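Vokthorpe Household Tidying Notes
README

Version: 05/03/2024
Maintained by: Katsuhiko Hirano
Item labels and second review: Cheuk-hei Lui

What this is

This is a set of written records about tidying in lived-in rooms. Each record covers one short tidying job: picking up wrappers, folding a cloth, clearing a bedside, putting things back on a shelf. The records say what was lying out, what it was lying on, and where it was supposed to go. Photographs go with some of the records.

The set holds 100 records from 23 rooms. Every record has a short free-text note and a list of items. The item lists were made first and the notes were written afterward with the lists open, so the two should agree. If they don't, trust the list.

Rooms

The rooms are bedrooms, living rooms and a few that are used as both. They come from two towns, Vondport and Kulitz. Kitchens were left for a later release. We did not ask anyone to clean up beforehand or to bring in extra things, and we did not move furniture.

Room names in the files are made up of the town and a number. The Leung rooms are an exception. They were recorded first, before we had settled on a naming scheme, and they kept the old name so that earlier notes would still match.

Items and how they are named

We use everyday names and keep them short. "Wrapper" covers any thin packaging that held a snack, candy or small household product. "Box" is anything with stiff sides. "Cloth" is any flat piece of fabric we could not place more exactly, and "blanket" is used when it is large and thick enough to be bedding.

Colors are given as plain words, two at most. Printing is recorded as present or absent, with the color of the print where it was easy to tell. We do not copy out brand names or ingredient text.

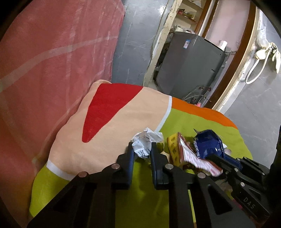 Wrappers take up more of the item lists than anything else, and they caused most of the disagreements between the two of us. A wrapper changes shape every time it is touched, and a torn one may be in two places. We settled on one entry per piece, with a word for its condition: flat, folded, crumpled or torn. The white plastic one with black printing is down as crumpled, the red-and-white one as folded, and the dark blue foil as torn. The yellow strip wrapper has its own line even though it lies in the same cluster, because pieces that touch are still separate pieces. The cloth underneath them is listed as a surface, yellow-green with an orange band. Surfaces go in their own field and never in the item list.

Layers of fabric are handled in the same way. If a folded cloth lies on a larger cloth, the larger one is the surface. The folded one is an item if it has to be put away and part of the surface if it stays. This has to be decided per record, and the note says which way we went.

Background things

Furniture and appliances that are not part of the job go under "background". We name them only as far as we are sure. An appliance that could be one of several kinds is entered as "appliance" with its color. Shelves get a single entry, and what sits on them is entered as "small items" unless the job involves the shelf.

Fields

record: number of the record, counted from 1
room: town and number, or Leung and number
job: one line, starting with a verb
items: name, color, condition, printing
surface: what the items lie on
background: things in the room that stay where they are
goes to: trash, drawer, shelf, hamper, leave in place, undecided
note: free text, usually two or three sentences

The "goes to" field was filled in by asking the person who lives in the room. "Undecided" means that we asked and they had no preference. An empty field means that we forgot to ask. There are 17 records with at least one empty "goes to" field.

Sample note

"Wrappers to trash. Green cloth gets shaken out and goes back on the bed. Pillowcase is clean, put in drawer. Charger stays."

Known problems

Color words drift. Early records say "pink" for things that later ones call "peach" or "light red". We went back over the Vondport rooms but have not finished Kulitz.

"Folded" is used for both fabric and packaging, and it does not mean the same care was taken. A folded blanket was usually folded on purpose. A folded wrapper may just have been bent.

Small scraps, such as the corner torn off a packet, are missing from many of the lists. Do not use the lists to work out how much packaging a household throws away.

Two of the Kulitz rooms have the same curtains and were mixed up in the first version. The numbers were corrected, but a note or two may still mention the wrong window.

Changes

First version: Leung and Vondport rooms only.
Second version: Kulitz rooms added, condition field added for all items.
This version: surface split off from items, "undecided" added to "goes to", spelling of item names made consistent.

Kitchens are planned for May, with a separate set of names for dishes and food containers.

Use

The notes and lists may be used for teaching and research. Please keep the room names as they are and do not try to match rooms to addresses. Notes are limited to 3000 characters each, so if you add your own records in the same format, keep to that limit or the table will not load.

Send corrections to Cheuk-hei Lui with the record number and the field that is wrong.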